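[Grakovus-list] Re: Clutch shudder on the club van, and trailer brakes for May
2022-09-15

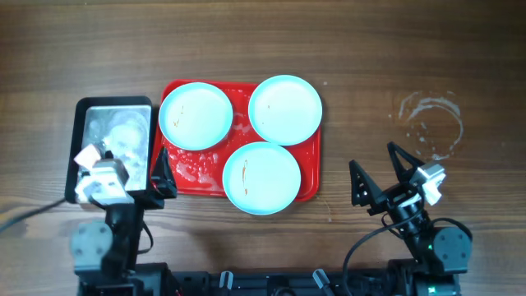
Plates and tray on the table.

Hi all,

Replying to Spyros and copying the list, as a few of you asked about the same van at the last meet.

Spyros Liapis wrote:
> I drove the van home with the empty trailer on and it shudders badly
> taking off in first and in reverse, mostly once it's been going for
> half an hour. Cold it's fine. No slip on the highway that I could
> feel, even up the long hill in fourth. Pedal height seems the same as
> ever. Before we go spending club money on a clutch, has anyone had a
> look at the mounts? Also I'd like to know if we're still planning to
> tow both cars up in May, because if so the trailer brakes need sorting
> as well. The left one was grabbing.
>
> Spyros

I had the van on the hoist for most of a day. The rear gearbox mount is torn through on one side. You can put a pry bar under the crossmember and lift the box nearly 2 centimetres before anything pushes back. The two engine mounts are old but still in one piece. I've put a new rear mount in and taken it round the block a few times with the trailer on.

It is better, but it isn't fixed. Reverse up my driveway still sets it off when it's hot. First gear on the flat is all right now. So I think there are two problems, and the mount was the easy one.

Ekkachai Saengthong had the same engine and box in his old delivery van and reckons the flywheel will have hot spots. He said his did exactly this for a year before he pulled it down, and it never slipped in all that time either. If we take the gearbox out we should do the clutch plate, pressure plate, release bearing and rear main seal together. The seal is weeping a bit already. I could see oil at the bottom of the bellhousing, not dripping, just damp with dust stuck to it. If oil has got onto the clutch plate, that would give us shudder as well.

Prices. The Gena kit is 277 dollars with the plate, cover and bearing. The seal is 57. Machining the flywheel is extra and I don't have a firm figure, as the shop wants to see it first. If it's too thin to machine we're looking at a new one and then the whole lot comes to 900, which is more than Samran Duangkaew has in the van account at the moment. He tells me there's enough for the kit and the seal without asking anyone for more.

I got the Gena price from Saengthong Spares, and yes, that's Ekkachai's cousin. The other place I rang was dearer and had to order it in.

On the trailer brakes. I pulled the left drum off while I had the stands out. One wheel cylinder boot was split and the shoe on that side was wet with fluid, so those shoes are scrap. The right side was dry with plenty of lining. Shoes should be replaced across the axle, so both sides need doing. The coupling end is fine. The breakaway cable has been repaired with fencing wire at some point and needs replacing before it goes on the road again. Please don't tow with it until I say so. I've taken the jockey wheel off and it's in my shed.

Both cars for May is still the plan as far as I know. Tamsin Henare is entering hers either way and could drive it up if she had to, but mine isn't registered and has to go on the trailer. If the van isn't ready I can ask to borrow a ute, though I'd sooner not ask for the same favour twice.

Things I'd like to know from the list:

Does anyone have a gearbox jack that goes low enough to use with stands? The one at the hoist can only be used on site and I can't get in there again for a while.

Does anyone have a clutch alignment tool with a 23 tooth spline, or a scrap input shaft? The kit comes with a plastic one, but the last plastic one I used was rubbish.

Has anyone used Fuderum for flywheel machining? They're closer to me than the place in town. I'd want to know if they hold the step height properly, since this flywheel isn't flat across the face.

I can do the gearbox with one other person and I'd like it to be someone who has done one before. It's heavy and the top two bellhousing bolts are miserable to get at. From memory you need a long extension and a wobble socket run back over the top of the box, with the crossmember out and the engine tilted down at the rear.

Spyros, can you bring back the spare key and the logbook? The last fuel entry I have is from before your trip, and Samran wants the odometer reading.

Lamduan Chantharasri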